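Pêra, branco no branco e 200 ms que não existiam

Post rápido porque já passa da meia-noite e amanhã tenho reunião com a Lammers. Mas se não escrevo agora esqueço, e em setembro estou outra vez a olhar para o mesmo bug.

Contexto para quem não leu o anterior: estamos a pôr o planeador novo (nome interno Skisidlow, não perguntem, foi a Iwona) a fazer recolha de fruta de uma estante de cubículos para um cesto. Parece trivial. Não é. Painéis brancos, chão dos painéis branco, divisórias brancas. A profundidade nas arestas fica uma sopa, e o mapa de ocupação ora engole uma divisória inteira, ora inventa uma no meio do vão.

Primeira coisa que mudei: deixei de confiar na nuvem de pontos para a estante. Agora ajusto um modelo paramétrico (grelha, largura do vão, espessura do painel) às arestas que o detector 2D encontra na imagem e só uso profundidade dentro do cubículo, para a fruta. O Evaristo andava a dizer isto há meses. Pronto, Evaristo, tinhas razão, fica escrito.

Segunda coisa, o grasp. O amostrador gera 800 candidatos por objecto, e depois do filtro de colisão com a grelha sobravam 25. Às vezes menos. Com o modelo antigo o filtro matava tudo o que viesse de baixo, porque a margem de segurança do chão do cubículo era a mesma das paredes. Disparate meu. Separei as margens: chão apertado, paredes folgadas, tecto intermédio. E de repente o planeador passa a escolher o polegar rente à prateleira com o outro dedo bem para cima, coisa que antes nem aparecia na lista.
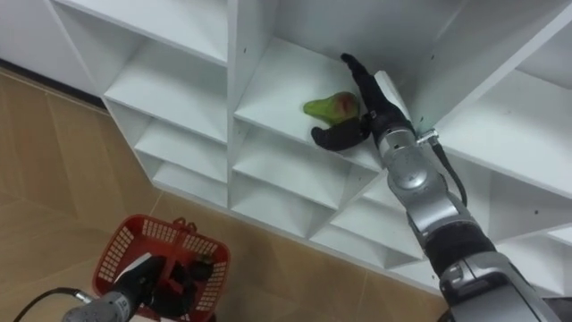
Mão direita no cubículo da pêra, um dedo junto à prateleira e outro esticado até ao topo do vão. A esquerda está no cesto.

Gosto desta pose e ao mesmo tempo assusta-me um bocado. O dedo de cima vai no limite do que o modelo deixa. A Sirkka quer uma penalização suave em vez do corte duro, e acho que vou por aí, mas isso mexe no optimizador e não quero mexer no optimizador esta semana.

Agora os 200 ms. Tínhamos um atraso entre a pose estimada da fruta e o alvo que chegava ao controlador. Passei uma tarde inteira a culpar a rede. Depois a culpar o relógio. Era o buffer das transformadas: o nó de percepção carimbava a mensagem à saída e não quando a imagem era adquirida, e a cabeça mexia-se entretanto. Commit 411 do ramo, uma linha. UMA. A Marlina encontrou aquilo em dez minutos a comparar os carimbos à mão num caderno, eu com três terminais abertos e nada.

Lição para mim: registar sempre os dois tempos, aquisição e publicação. Já está no template dos nós.

Terceira parte, o cesto. Isto é mais coordenação do que percepção. O planeador trata o cesto como objecto preso aos dois braços, portanto cadeia fechada, e a inclinação entra como variável livre dentro de uma gama. Antes estava fixa na horizontal e metade dos problemas não tinha solução. Com a inclinação livre resolve, mas há que dizer ao verificador de colisões que o cesto tem paredes, e as paredes furadas ficam esquisitas na segmentação (os buraquinhos deixam ver o que está atrás e a máscara parte-se toda). Fechei com uma operação morfológica. Feio mas funciona.

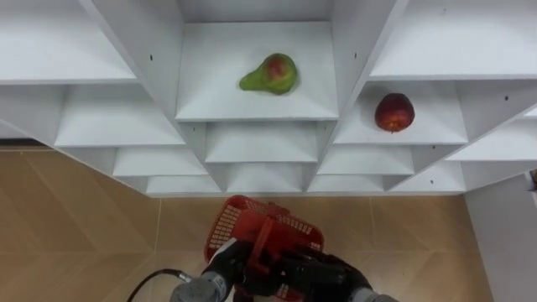 Cesto inclinado entre as duas garras, por baixo da coluna central. Pêra e maçã nas prateleiras.

A maçã é outra conversa. A máscara sai limpinha, vermelho escuro contra branco, o que é que podia correr mal. A pose é que sai com uma rotação ao calhas, claro, é quase uma bola. Estou a deixar o eixo vertical livre e a pontuar só pela aproximação. Na pêra não posso fazer isso, o pescoço conta.

Por fazer:
penalização suave no tecto do cubículo
tirar os parâmetros da grelha do código e pôr num ficheiro (vergonha)
testar com a luz do corredor desligada
responder à Iraís sobre o formato dos logs, já me pediu duas vezes

O código do ajuste da grelha vai para o repositório do Suvov quando eu limpar os comentarios, alguns não são publicáveis. Se alguém tiver uma maneira decente de segmentar plástico perfurado sem a gambiarra morfológica, caixa de comentários aberta. Vou dormir.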